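Clarley Shape Blocks: README

Hi all, and welcome to the Clarley folder! I'm Reynaldo, I look after the shape sorter sets, and this is the file you should read before you open anything else in here (I know, I never read them either, but please give this one a go). It covers the blocks, the sorting boards, how I've named everything and a few things I'd do differently next time.
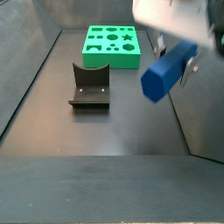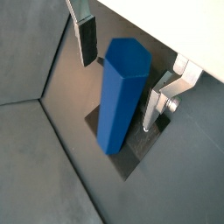
The hexagon is my favourite piece of the whole lot, so it gets the most space in the notes. In the spreadsheet it goes by hex_blue. There's a hex_red too, which belongs to the Timberg set and is a few millimetres shorter, so please don't mix them up! Cherry Mae Cruzado did exactly that with the first batch of measurements and we spent most of a Tuesday fixing it (sorry Cherry Mae, it had to go in the README).

What's in the folder

blocks.csv is the main list. One line per block, 107 lines in all, with shape, colour, height and which set it came out of. Heights are in millimetres, measured with my own calipers at the kitchen table.
boards.csv has the sorting boards. Each cutout gets its own line, and the column called "takes" tells you which block is meant to go in it.
names.txt is the list of shape names we agreed on. More on that below.
photos/ is photos, sorted by set. Some sets have heaps and some have next to none, I'm working on it.

Shape names

We argued about these far longer than I'd like to admit. A star is a star, fine, but is the wavy one a flower or a scallop? I say flower. Cherry Mae says scallop. The file says flower because I'm the one typing it, but if you search for scallop you'll find it in the "also called" column, so everybody's happy. Same deal with arch and bridge, and with oval and ellipse.

Please use "hexagon" for the shape and "hexagonal prism" only when you mean the block itself. Colours are plain words: blue, green, red, yellow. Don't go writing teal or aqua in there, I tried it in May and couldn't tell my own entries apart a week later.

The sets

Clarley is the one I'd start with. Its foam board is bright green with a nice mix of cutouts, and it's light enough to post without costing you a fortune.
Timberg is the older set, all wood, 15 blocks, and two have been chewed by a dog. They're still listed, with "chewed" in the condition column.
Asov came to us as a box of odds and ends with no board at all. 18 blocks, and I haven't worked out what half of them were meant to fit. If you recognise them, write to me!

Things that are a bit off

Foam gives when you squeeze it, so take the cutout sizes for Clarley with a grain of salt. I measured each one 12 times and used the middle value, and I still get a different number whenever I go back to check.
A handful of Timberg colours are down as "faded" with nothing else. That was me being lazy, and I'll fill them in properly.
The "weight" column is empty for Asov. My kitchen scale died and I haven't got a new one yet.

Using it

Help yourself. Print it, teach with it, pull it apart, whatever you like. If you put it somewhere public I'd love a credit to "Dalisay block lists" and a link back to this folder, and if you find a mistake, send me the line number and what you reckon it should say. I usually get to these in the evening once the dishes are done.

Next on my list is measuring the Asov pieces again and adding a column for rounded corners, which Cherry Mae has been asking for since the beginning.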